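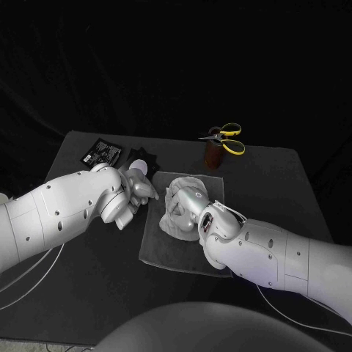

Wavora erweitert sein Textilsortiment für Gastronomie und Pflegeeinrichtungen im November um die Serie Drunda. Die Tücher werden in 2 Größen und über 60 Farbstellungen geliefert. Den Anfang machen die Grautöne, die auf dunkelgrauer Tischfläche gut zu unterscheiden sind: flach gefaltet das dunklere Handtuch, darauf locker gebauscht ein Tuch in Hellgrau.

Gefertigt wird die Serie am Standort Zotport, konfektioniert in Gebinden zu 100 Stück. Zum Verkaufsstart führen 204 Fachhändler das Programm - weitere Partner sollen im Frühjahr folgen. Bestehende Rahmenverträge gelten unverändert auch für Drunda. Musterpakete und Preislisten können Fachhändler ab sofort beim Vertrieb in Zotport anfordern.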